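Tuesday, September 3, 2024, bench notes, glass clamp samples

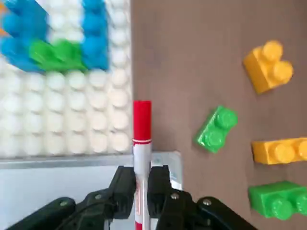 *Photo: Eetu Aaltonen*

Skistach sent their revised clamp for the railing panels and say it holds without the rubber liner. I don't buy it. Their sheet quotes a load but never says what glass it was tested on, or how thick.

Set up 9 clamps on offcuts from the Baird job, torqued per the sheet. Pulled to 300 N. Two slipped at 229, both from the same bag. Meinrad thinks the edge polish is to blame. Maybe, but the other seven had the same polish.

Left the rest under load for 30 min. No slip, no chips that I could find. Doesn't prove much, our gauge is overdue for calibration.

- ask Oldřich for the April pull results, with liner
- repeat with the old Sternex clamps, same offcuts
- don't let Jarmo promise Printon anything yet

Skistach's rep calls the two slips "installation error". I installed them all the same way.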